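Kulon Trimming Tool, Set of 3

Leather-hard clay forgives a lot. It does not forgive a dull loop, and your mug's foot ring will tell everyone. Olumide Bassey at Ladton grinds each Kulon by hand and complains about it the whole time, so you don't have to.

Fits most hands. Rinse, dry, hide from studio mates. Item 2197. Restocked in April, in theory.

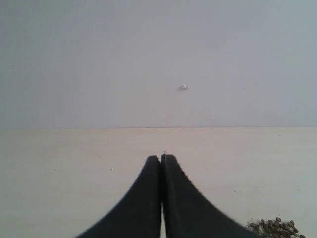
Reading time: under 1 minute

Spare loops are sold separately, as spare loops always are. Ships with the Priston canvas roll.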